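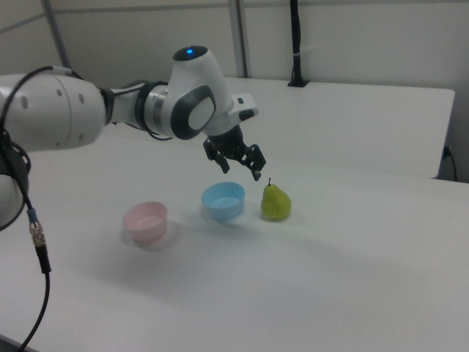
Plarkitz: Questions and Answers for Theaters and Community Screenings

General

What is Plarkitz?
Plarkitz is a feature film about an army field hospital and the two stretcher bearers who kept it supplied during the last winter of a war. It was directed by Consuelo Robles from a screenplay by Rigoberto Ocampo. The production company is Eltulent. Plindus handles distribution to theaters, schools, libraries and private groups.

Is it a true story?
In part. The screenplay draws on letters and a ward log kept by the family of one of the bearers. The hospital, the river crossing and the evacuation follow the log closely. The character of the supply officer combines several men, and the courtroom scenes were written for the film. A card at the end of the credits lists the main changes.

Where does the title come from?
Plarkitz is the name of the village where the hospital was set up. The village in the film was built as a set. The name is pronounced as spelled, with the stress on the first syllable.

Is there a book?
No. The letters have not been published. A study booklet written by Brisa Lozano contains short extracts and comes with every school license.

What language is the film in?
English, with several scenes in Spanish. Spanish dialogue is subtitled in all versions. A fully captioned version and an audio description track are also available and must be requested at the time of booking.

Content

Is the film rated?
It has not been submitted for a rating. Plindus recommends it for viewers in high school and older. There are two surgical scenes and one extended scene of shelling. Strong language is limited. There is no nudity.

Is there a cut version for younger audiences?
Yes. The school version removes one surgical scene and shortens the shelling. The ending is the same in both versions. The school version may be shown only under a school or library license.

Booking

How do I book a screening?
Send the booking form to the Plindus office with the name of the venue, the number of seats, the proposed showing times and the version you want. You will receive a quote by email. A booking is confirmed when the signed agreement is returned.

How far ahead should I book?
Orders must reach us at least 28 days before the first showing. Rush orders are accepted when a drive is free, and a rush fee applies.

What types of license are there?
Theaters book on a percentage of ticket sales with a minimum. Schools and libraries pay a flat fee that covers up to three showings in the same building. Churches, veterans' groups and clubs use the community license, which covers one showing.

Can we charge admission?
Theaters and community license holders may charge. School and library showings must be free. Donations collected at the door count as admission.

Can we bring in a speaker?
Fiachra Tully, who plays the older bearer, and Tiburcio Carrillo, the film's military adviser, take part in a limited number of discussions by video link. Requests go on the booking form. Travel for visits in person is paid by the venue.

Technical

How is the film delivered?
Theaters receive a hard drive with an encrypted file and a key sent separately by email. The key opens 2 hours before the first booked showing. All other venues receive a download link or a disc.

What are the picture and sound formats?
The picture is widescreen, in color, with some passages in black and white. Sound is 5.1 surround. The disc also carries a stereo track. The opening minute has no sound, and this should not be reported as a fault.

Does the film have an intermission?
No. If your venue requires one, the approved break point is at 77 minutes, after the river crossing. Do not stop the film at any other point.

When do drives have to be returned?
Ship the drive back within 3 business days of the last showing, in the case it came in. Late drives are billed to the venue.

Posters and press

Where can I get posters and stills?
The press kit is sent with the agreement. Stills may be cropped for print but not altered. All posters must carry the Eltulent credit line.

Can we show the trailer online?
Yes, from the link in the press kit. Please do not upload a separate copy.

Is the music available?
The score was recorded by the Cervantes chamber group. A soundtrack release is planned for January.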